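The Snack Tray

I was hired by Hiseck on the strength of a degree in medieval history and the fact that I own two working hands. The interview lasted nine minutes. They asked whether I had any objection to repetitive work, and I said I had once indexed a diocese.

The job was called Demonstrator. I went round to people's houses in Londport with a gripper on a handle, which is to say a pair of black pincers with a camera on it, and I picked things up and put them down again. The camera watched the pincers. Later a machine in an office on the ring road would watch what the camera had watched, and in due course it would know how to pick things up as well. Its name was Ayele. It had been named by a vote, in which the office dishwasher had come second.

"You are teaching it," said my supervisor on the first morning. "So be natural."

I would invite anyone to be natural while tidying a stranger's biscuits with tongs.

The rules were in a booklet. One take was one task, start to finish. You began with the gripper open. You did not talk, hum or apologise to the householder. If you dropped something you were to pick it up and carry on, because Ayele needed to learn about disappointment (the booklet said "recovery"). You were not to drop things on purpose. The booklet was firm on this point and I gathered there had been an incident.

The target was 1,000 takes a head by December. I was paid for the ones that passed. The passing and failing was done by a firm called Sastance, whom I never met and came to think of much as villagers once thought of the bishop. Their verdicts arrived overnight in a spreadsheet. Hesitant, they wrote. Hesitant. Second approach unnecessary. Once, after a morning spent moving spoons, they wrote only: Why?

I did kitchens first, then bathrooms, where I discovered that a bar of soap is cleverer than it looks. By late summer I had been moved on to snacks. Snacks were considered difficult. A tin is the same tin whatever you do to it, but a packet gives way under you, and then it slides, and then it makes a noise like somebody treading on a crisp in church. Ayele was bad at packets. It had managed one in the office and crushed it so thoroughly that they kept it on a shelf.

So on September 11, 2020 I was standing in a family's front room, with a tray of sweets and biscuits on a flowery tablecloth and my booklet folded in my back pocket. The householder's daughter, who was seven, had been told she could watch if she kept quiet. She sat on the stairs with her chin on her knees and kept so quiet that I could feel it on the back of my neck.

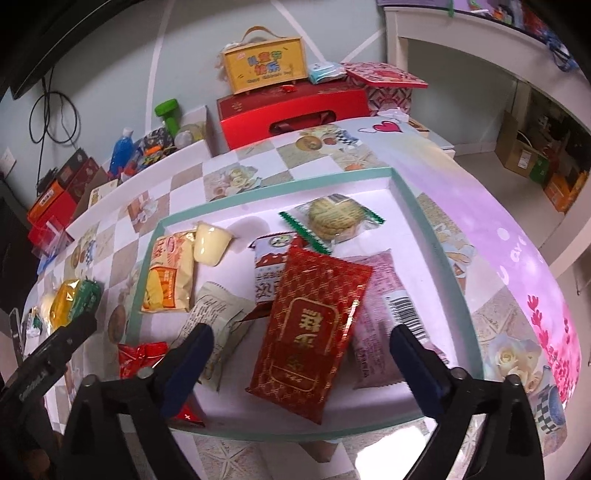 The task was to take the packets out one at a time and put them back. I had done it 200 times in other people's houses and had opinions on it. You start with whatever is on top, and you come in low, and you never go for the middle of a long packet unless you want to see it fold up like a deckchair. I went for the middle. It folded up like a deckchair.

"You're squeezing it," said the stairs.

That was the take gone, for talking. I put everything back and began again.

"You're still squeezing it."

I explained, in the voice one uses for other people's children, that it was harder than it looked. She came down and looked at the gripper for some time. Then she asked who it was for, and I told her about Ayele, and the office on the ring road, and how every time I picked up a biscuit properly there would be a machine that was very slightly better at biscuits.

"Does it eat them?"

"No."

She thought this over. I could see Ayele going down in her estimation, and me with it.

"Can I have a go?"

There was a page in the booklet about this. It said that under no circumstances were members of the household to operate the equipment, and it said so in bold. I looked towards the kitchen, where her mother was on the telephone – a long call, by the sound of it, to somebody who was in the wrong. Then I handed over the gripper.

She held it in both fists, the way you would hold a large fish. She did not come in low. She did not start with what was on top. She went straight for the thing she wanted, moved it as though it weighed nothing, set it down, and went back for the next. When she dropped one she said a word I hadn't expected and picked it up again. She did the whole tray and put it all back in a different order, which she said was better.

Then she ate one, to check.

I ought to have deleted it. I sat in the van with my thumb over the button and thought about the bold type, and about my rent. In the end I took the sound off, trimmed the eating, and sent it in with the rest of the day's work under my own number.

The spreadsheet came overnight. Hesitant, it said, the whole way down my column. Hesitant, hesitant, firm grip but hesitant. And then, beside take 1,166, in a different colour that I hadn't known they possessed:

Excellent. More like this, please.

My supervisor rang before breakfast. She wanted to know what I had changed. I said I had tried to be natural, and she wrote it down – I could hear the pen. They were raising the target to 2,000, she said, and they would like me on snacks permanently, and could I possibly come in and show the others how it was done?

I said I would have to ask my colleague, who was at school until three.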